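Dromevton Savings Bank to Raise Deposit Rates in October

Dromevton Savings Bank will raise the rate on its Entwistle savings account to 2 percent in October. The minimum opening deposit stays at $50.
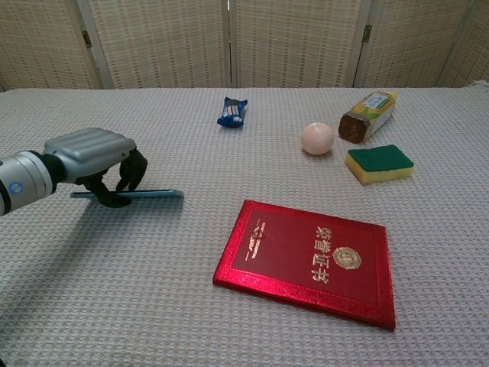
The new rate applies to current and new accounts — no forms are needed. Interest is paid monthly. Savers can start small, and setting aside the price of a wrapped snack like the small blue one on the table each day will count toward the balance. Branches in Raltberg and Lunach open at 9 a.m.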